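Textile Labels on Soft Goods: Section 3, Materials and Label Legibility
Zoila Cáceres and Ibrahim Bashir
Fornville, 2019-11-21

3.1 Sample

The third item in the Skalik set is a plush ketchup bottle. It was chosen for its label, which carries lettering in two colors and at more than one size on a single patch. The outer fabric is red and slightly fuzzy. Stuffing was not examined, as opening the item would have ended its use in later sections. 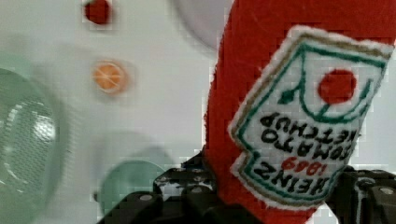 Figure 4. Plush ketchup bottle with embroidered label patch, lettering inverted.

3.2 Label construction

The patch is white and follows the keystone outline associated with ketchup labels. A green line runs inside an olive-tan one. Product name and brand name are stitched in black capitals; the year 1869 is in red and smaller. Individual threads can be made out in the embroidery at close range.

3.3 Reading test

Each of 15 readers was given the item upside down at a fixed distance and asked to write down every word and number on the label. Responses were scored as complete or incomplete. Thirteen were complete. Both incomplete responses left out the year.

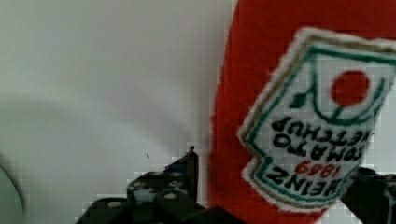
The year is the smallest text on the patch, and its size is the likely cause of the omissions. Color was not separated from size in this test. A second round in February will use a Mutum sample with the year restitched in black at the same height.

3.4 Limits

One item, one distance, one orientation. Room lighting was not measured.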